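Stop telling people to declutter

Every spring the same articles. Bin bags by the door, hold each thing up, ask if you need it. I'm tired of it and I think it's mostly wrong.

My aunt in Sulterbridge got rid of nearly everything in September. A man came with a van. Leopoldo Contreras, very polite, charges by the load. Three loads. She was thrilled for a week or so and then started buying it all back. A sieve. A second sieve. The good scissors, which she'd given away by mistake and which you can't get any more, not with that weight to them.

So what was saved? Not money. Not time either, she spent whole afternoons in Skollness going round the shops for things she used to own.

The advice always assumes a certain kind of life. You live near shops, you've got a bit spare each month, nothing ever breaks at the wrong moment. If that's you then fine, own one pan. Most of the people I know keep things becuase replacing them costs money and they have done that sum already, they don't need a book to do it for them.

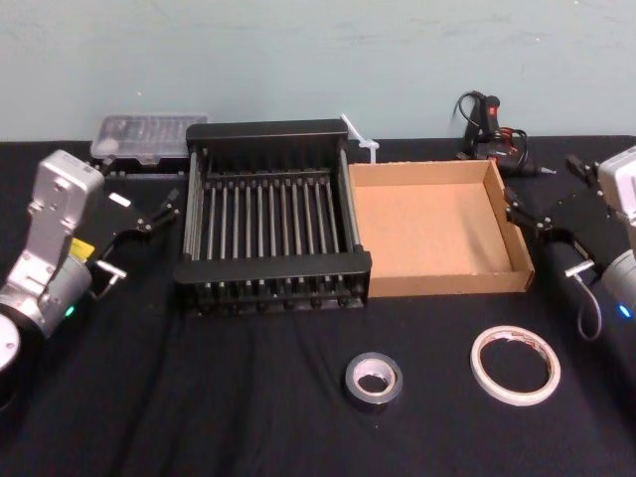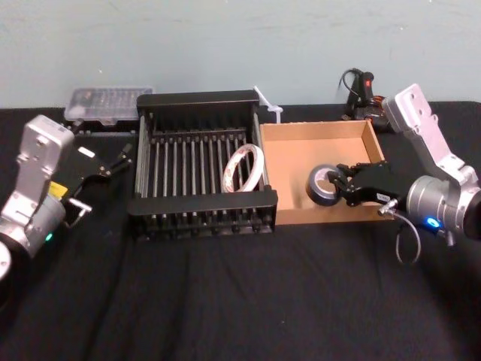
Reading time: 3 min

And there's the moral bit, which I really can't stand. Clear surface, clear mind. Says who? My neighbour Nele Seidel has the fullest kitchen I've ever stood in and she is the calmest person on our road. Knows where everything is. Jars, string, the odd lid that fits something. Ask her for a cup hook and you've got one before you finish asking.

Meanwhile I've been in those bare white flats where you can't find a pen. You stand there with a phone number in your head, going round the drawers. Nothing in the drawers.

I'm not defending hoarding. When you can't get to the bed, or the bills vanish, that's a real trouble and it needs kindness and usually some help. But a full cupboard isn't that. Two very different things and the articles slide from one to the other as if they were teh same.

What I'd like to see is advice on keeping. How to store a thing so it lasts. Where to get a handle mended — Mernwood still has a place, 10 pounds for most jobs, shut for lunch. Which things are worth having two of. How to lend and get it back. My grandmother could've filled a book with that and no one asked her.

Aunt is up to 44 items bought back, by her own list. She's stopped reading the articles. She'd like her scissors.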